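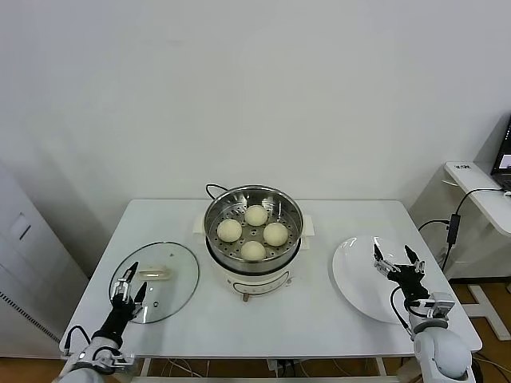

Press and Visitor Team, Plendwood Museum

FOR IMMEDIATE RELEASE

A warm welcome to the kitchen: Plendwood Museum opens "Without an Oven" this January

Plendwood Museum is delighted to announce the opening of Without an Oven, a new exhibition all about the many ways people have made bread, cakes, puddings and buns at home when they had no oven to put them in. It opens in January in the Toft Gallery, on the ground floor, and will stay with us until the end of June. Entry is free, as it is to everything at Plendwood, and we very much hope that those of you who have been meaning to come and see us since the building work finished will take this as your excuse!

The idea came from a shoebox. When the Kirkier family house was being cleared a few years ago, its owners kindly offered the museum a quantity of household papers, and among the rent books and seed catalogues was a box of handwritten recipe cards, tied up in bundles with garden string. There turned out to be several more boxes behind it. Our archive team has now finished reading, cleaning and listing the whole collection, which comes to 1,559 cards, written in at least four different hands and covering the years between the wars and well into the 1970s. Some are stained, a few are rude about the neighbours, and a surprising number of them begin with the words "If the oven is out".

Anyone who grew up in the older terraces on the Kondholm side of town will know why. Many of those houses had a range that was only lit in the colder months, and a fair few had no oven of any kind until much later than you might think. People cooked on a single ring, on the open fire, on a paraffin stove on the landing, or in a big pan of simmering water with a plate on top. They made griddle cakes and pan breads and dumplings. They steamed almost anything that could be tied in a cloth. They also carried their Sunday tins down to the baker's on Toft Street and paid him a small sum to put them in behind the bread, and the exhibition includes the brass tokens he handed out so that everyone got the right pie back.

"I started off thinking this would be a small display in a case by the stairs," says Tove Hedegaard, Curator of Home Life at the museum. "Then we put out a call in the spring asking local people how their own families baked without an oven, and the letters simply kept coming. We had stories from people whose grandparents had never left the valley, and from people who had moved here last year, and they were so often describing the same thing. A heavy pan, a tight lid, a bit of patience, and somebody telling you to stop lifting the lid to look. I have been told off in the same words by my own mother, so I felt quite at home."

Those letters have shaped the exhibition from beginning to end. The first room follows the Kirkier cards through a single year, from the January suet puddings to the cold-set Christmas cakes, with the original cards on the wall beside the pans, cloths, basins and scales they were used with. The second room opens the story out and looks at steamed, fried, boiled and fire-baked doughs from many parts of the world, nearly all of them made today in kitchens within a short bus ride of the museum. You will find flatbreads cooked on an upturned dome, yeast dumplings sliced with a thread, breads baked in hot ashes, and of course the steamed bun, in its plain, filled and sweetened forms.

Steamed buns have ended up with a corner all to themselves. Kazue Katayama, who teaches the evening cookery classes in our learning room and has advised us on this part of the display, explains why she argued for it. "People here are sometimes a little unsure of a bun with no crust," she says. "They think it isn't finished. Then they have one warm, and they go very quiet, and they ask if there is another. It is a very forgiving sort of cooking for a beginner. You leave room between them for the dough to grow, you keep the water going underneath, and at the end you let them rest for a moment before you take off the lid. I like them plain with butter, which my aunt would not approve of at all."

A kitchen you can use

We are especially pleased to say that Without an Oven has a working kitchen at the heart of it. For the first time, visitors to the Toft Gallery will be able to roll up their sleeves and cook, under the kindly eye of our learning team, and take home what they have made in a paper bag. Sessions last 60 minutes and run in the morning and again after lunch, with a later one beginning at half past six for those of you who are at work during the day. Everything is provided, aprons included. The menu changes each month, beginning with griddle scones and plain steamed buns in January, moving on to pan-baked soda bread, and finishing in early summer with boiled fruit puddings made from a Kirkier card headed only "Mother's, but less salt".

Sotiris Margaritis, Head of Learning, has spent much of the past year testing the recipes in the museum's staff kitchen, to the great happiness of everybody who works near it. "Old recipe cards leave a lot out," he says. "They'll say 'flour, as usual' or 'cook until right', and of course the person writing it knew exactly what that meant, and there's nobody left to ask. We made the treacle sponge from card 212 over and over again before we had something we'd be happy to give to a visitor. I still think the original must have used a smaller basin. If anybody's family remembers it, please do get in touch with me, I would love to settle the matter."

The kitchen has been built with families in mind. Worktops are set at two heights, one of them suitable for children and for anyone who would like to cook sitting down, and there is level access throughout. Children need to be with a grown-up, and under-fives are welcome to join in with the mixing and shaping. Do please let us know about allergies when you book. We are able to offer gluten-free versions of most of the recipes, though we would ask for a little notice so that we can set aside a separate bench and clean equipment.

A cookbook of our own

To go with the exhibition, the museum is publishing The Kirkier Cards, a cookbook of recipes chosen from the collection and from the letters sent in by local people. It has been put together by Bergþóra Østergaard, the museum's archivist, who read every single card and can now recognise each of the writers by the way they cross a letter t. The first printing is of 2,000 copies, and the book will be on sale in the museum shop from opening day. All money made from it goes towards the care of the collection.

"What I hope comes across is how good these cooks were," says Bergþóra. "The cards are full of corrections. Somebody tries a thing, writes down what went wrong, tries it again the next winter, and adds a line in different ink. There's one for a steamed ginger cake that was altered seven times across twenty years, and the last note just says 'Yes.' I've put that one on the back cover. I have also left in the spelling, apart from one place where it would have led you to use a great deal too much bicarbonate."

The photographs in the first room, showing local kitchens as they are now, were taken by Lech Domański, who visited homes all over Plendwood and Kondholm during the autumn and was, he tells us, fed in every one of them. They show shelves, stoves, tins, drawers and windowsills, and we think visitors will enjoy looking for things they have at home themselves.

Bring us your pans

The exhibition is still growing, and we would be very glad of your help. A shelf at the end of the second room has been left clear for objects lent by visitors, and it will be rearranged every month as new things arrive. If you have a griddle, steamer, pudding basin, bread pan or well-loved wooden spoon with a story to it, please bring it along to the front desk with a few lines on who used it and what for. Loans are for one month and everything will be labelled, insured and given back. We can't, sadly, take anything with a gas bottle attached.

Visiting

Plendwood Museum is open from ten in the morning until five in the afternoon, with late opening on cookery evenings. Entry to the museum and exhibition is free. Cookery sessions cost £2 for children and are pay-what-you-can for adults, and places should be booked ahead through the website or at the front desk. The café will be serving a dish from the cards each day while the exhibition is on, beginning with leek and suet roll.

Notes for editors

Journalists are warmly invited to a preview morning before the exhibition opens to the public, with tea, griddle scones and a tour led by Tove Hedegaard. Interviews with Tove, Bergþóra Østergaard, Sotiris Margaritis and Kazue Katayama can be arranged, and copies of The Kirkier Cards are available for review. High-resolution scans of selected recipe cards, along with a handful of Lech Domański's photographs, may be had on request from the Press and Visitor Team.

ENDS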